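3/12/20

Home late, dinner out of a bag, and I'm writing this at the kitchen counter with my coat still on because if I sit on the couch I will be asleep in two minutes and I want to get this down while it's fresh. The new relabeling trick works. It works! I've been saying "maybe" about it for so long that it feels strange to write it plainly.

Let me back up so I can read this in a year and know what I was so excited about.

The Pavik runs (that's what we've been calling the language-following policy since the fall, after the street the old lab was on) have always had the same problem. You tell the arm "push the green star toward the yellow heart" and it goes beautifully if that exact kind of sentence was in the demonstrations. Then you say "get the star closer to the heart, the green one" and it drifts off and starts nudging whatever is nearest. It can push. It has been good at pushing since before the holidays. What it can't do is hold on to what you asked for when you ask in a slightly different way, and the longer the push takes the worse it gets. By the time it has gone around a block to get behind another one, it has forgotten why it went.

What we'd been doing is collecting demonstrations one sentence at a time. Pick a sentence, drive the arm, reset, pick another. It's slow, it's boring, and every demonstration looks like somebody obeying a sentence, very direct, no wandering. So the policy never sees what to do from a weird in-between spot.

The relabeling idea is to throw the sentences out at collection time. Just drive. Push the blocks around for long stretches with no plan, herd them into a corner, pull them apart, line them up, whatever you feel like. Then afterward go back through the recording, cut out random short pieces, and write down what each piece would have been an answer to. "Slide the red star left." "Separate the hexagon from the heart." You write the sentence after you know what happened, so the sentence is always true. One stretch of play gives you a heap of labeled pieces, and the pieces can overlap, so you can cut the same minute many ways. I was not the first person to think of labeling things in hindsight, not even close, but nobody here had tried it on the pushing table and I'd been itching to.

The thing I added (small, but I'm proud of it) is the uneven cutting. Before this week we cut every piece to the same length. I had a feeling in my gut that this was teaching the policy that all jobs take the same amount of time, so when a job ran long it just sort of gave up and settled. So I changed the cutter to pull short pieces and long pieces, mostly short, with a long tail, and I kept the sentences for the long ones loose. Tiny change in the code. It took me longer to find the bug in the timestamp lookup than to write the whole thing.

Training finished overnight on Nirkus. I came in early and didn't even take my scarf off before I checked. The loss curve told me nothing, as usual. It's a nice smooth curve, they're all nice smooth curves, the bad ones too. You have to go put it on the table.

So I spent the whole morning at the table. Same blocks as always, the maple board, the long gray rod on the arm. I swept the board with my sleeve (bad habit, there's a brush right there) and set out the seven and started the eval script.

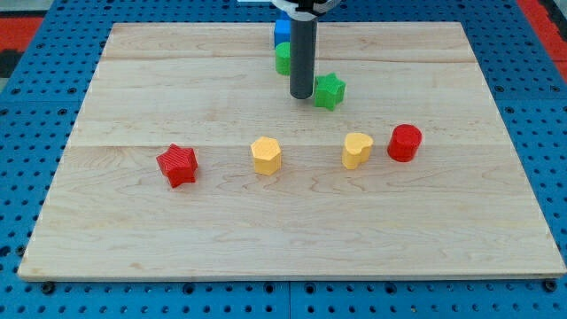 The board this morning, green star by the rod and the near half left clear for pushing into.

The way the eval goes now: forty instructions, written by someone other than me so I can't cheat without meaning to, and every one of them phrased in a way that isn't in the training labels. Each gets one try from whatever layout the last one left behind. No resets unless a block goes off the board. That last part is what makes it hard, and it's also what makes it honest, I think. A policy that only works from a tidy start isn't much use to anybody.

The old cutter got 13 out of 40 on this set. I ran it again first thing, just to be sure I was comparing to the real number and hadn't gotten lucky or unlucky back when I first ran it. 13 again. It fails the same way every time, too: great start, right block, and then somewhere in the middle it loses the thread.

Then the new one. I had my notebook out and was making tick marks, and I got superstitious and stopped looking at the marks. The first one was a plain little push and it did it, fine, the old one does that too. Then came one I'd been dreading, moving a block that had another block sitting right in its way. The rod went out wide, came back in from the far side, moved the thing that was blocking it, and then went back for the block it was asked about. I said something out loud. I don't know what. The person at the next bench took an earbud out.

I love watching it change its mind. There was a push on the red star where it came in too far over on one of the points and the star started to spin instead of slide, and the old policy would have just kept leaning on it until the star had turned all the way around. The new one backed off, came in lower, and tried again. Nobody labeled a piece "back off and try again." It's just in the play data, because that's what my hands do when a block spins on me, and I never noticed that I do it.

37 out of 40.

I added the marks up three times, then walked to the sink and drank a glass of water, then added them again. A tick over 92 percent, and I keep saying 92 in my head like it's somebody's birthday.

The three misses, for the record, before I forget:

One was the stars. I had the instruction "bring the star over to the cylinder" with no colors, which is ambiguous twice over, and it picked a star and a cylinder and did a perfectly good push with the wrong pair according to the answer sheet. I marked it a miss because rules are rules but I'd like to argue with whoever wrote that one.

One was the blue block, which ended up far out on the board and the arm just hovered over it. I think it's at the limit of where I bothered to push things during play. My fault. I get lazy about the far end because it's a longer reach with the joystick and my wrist starts to complain. More play out there, then.

The last I don't understand at all. It was going fine and then it stopped, rod a little above the wood, and sat there until the timer ran out. I've saved the log. Could be a dropped message and nothing to do with learning. Could be something interesting. I almost hope it's interesting.

After lunch (crackers) I ran the check I should have run weeks ago, which is the new cutter on the old sentence-by-sentence demonstrations, so I'd know if the gain is from the play data or from the uneven lengths. It needs its own training run, so I won't have the answer until it's through the queue on Nirkus. My bet is that it's both and that neither does much without the other. Short direct demonstrations don't have anything long in them to cut. And play data cut into equal pieces is what we already tried in a small way on the Tjoa set, and it came out so-so and everybody shrugged, me included. I wrote my bet on a sticky note and folded it over so I can't revise it later.

Things I'm worried about, since I'm being fair tonight. It's one table and one set of blocks, and one pair of hands did most of the driving (mine), so the policy may have learned my habits along with everything else. If I always come around a block clockwise, then so does it, and I bet I do. I should get other people to drive. Also forty instructions is not a lot. A couple of lucky pushes would move the number. I want to run a second set with new wording before I say any of this in a meeting with slides.

And there's the lighting, which I haven't touched once. The blinds have been in the same position all winter. Come April the sun gets around to that side of the building and lands right on the table in the afternoon, and I have no idea what that does to it. Might as well find out on purpose with a lamp first.

The Farier people want to see it. They've been asking for a demo where you can just stand there and talk to it, change your mind halfway through, tell it "no, the other way," and up to now I've always changed the subject. I tried a bit of that at the end of the day, after the forced march of the eval, just for fun. Typed, not spoken, but still. I asked for the heart and the hexagon together, and while the rod was on its way I changed it to the red cylinder, and it turned. It didn't finish the first thing, it didn't freeze up, it just turned and went over there. I did it again. I did it until the building got quiet. At one point I was only typing "a little left" and "a little more" and it was like steering a very patient friend across a dark room.

That part isn't in any table and I don't know how I'd score it. Something with corrections per finished job, maybe? How many times you have to step in before it gets where you wanted. Write that up tomorrow before coffee wears off.

To do:
second instruction set, new wording, ask two people to write it
more play at the far end of the board (wrist brace!!)
get somebody else on the joystick
look at the frozen run's log
lamp test
back up the play recordings, they're only in one place right now and that's insane

Coat off now. Bed. I still have sawdust or something on my sleeve from the board.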